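Rurivetti reports result on learning whiteboard tasks from hand-held gripper recordings

Jan 21, 2024

Rurivetti has published the results of a study on teaching robot arms to handle a whiteboard using recordings made by people. The method, called Storarska, uses no robot at the recording stage. A person works at a table with a gripper in each hand, and a camera on the gripper records what its fingers are doing.

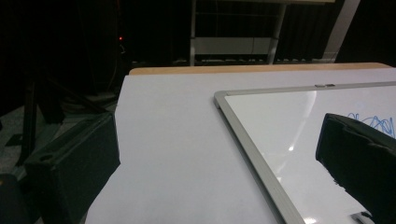
A whiteboard with blue marker on it, seen beside the fingers of a hand-held gripper.

The study compared policies trained on gripper views alone with policies trained on gripper views plus a head-level view. Both were given 400 recordings. In wiping trials on a two-armed robot, the first group finished 60 per cent of attempts and the second 75 per cent.

"Most of the gain came when the board was lying at an angle," said Idrisa Mwakalinga, who led the work. "From the gripper alone it is hard to tell where the far corner is. Glare from the ceiling lights makes that worse, and we chose to leave the lights as they were." 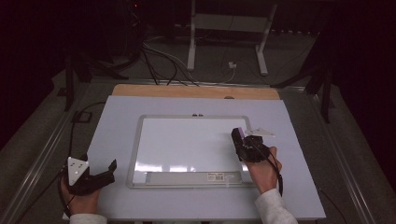 Recordings were made over 2 weeks in January at the company's Roltarska site. Operators could start from either side of the board and were not told which hand to use first.

Jaruwan Saithong, who ran the recording sessions, said the next round would cover smaller boards and boards fixed upright. "We have only tested flat on a table so far. Upright is a different job and we do not expect these figures to carry over."

The paper and the Manalastas software used to line up the camera views are available from Rurivetti on request.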